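Ticket: dome PC loses Jupiter after the meridian
Site: Plurcombe Observatory
Opened: 2 Mar 2022
Status: Resolved

Reported: mount tracks beautifully until the planet crosses south, then the Telville control software freezes and the scope drifts off target. Happened on every clear night since December.

Step 1. Swapped the serial lead to the mount (a 1978 Gunnlaugsson fork, still a joy to use!). No change.

Step 2. Checked the clock against the time server. Spot on.

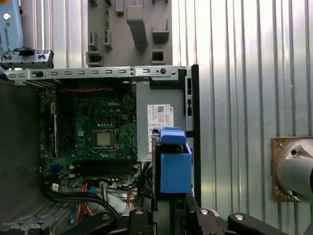
Step 3. Read the Telville log and found it straight away – the hour angle limit was set to 90 but the azimuth offset was also 90, so the two were fighting at the meridian. Lovely clear error line once you scroll past entry 2000.

Step 4. Set the offset to zero, saved the profile in Jonley and restarted both programs.
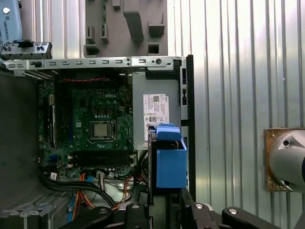

Dell motherboard, processor in its socket

Result: followed Jupiter right through the meridian with all four big moons in view. Brilliant! Closing, but please reopen if Saturn misbehaves.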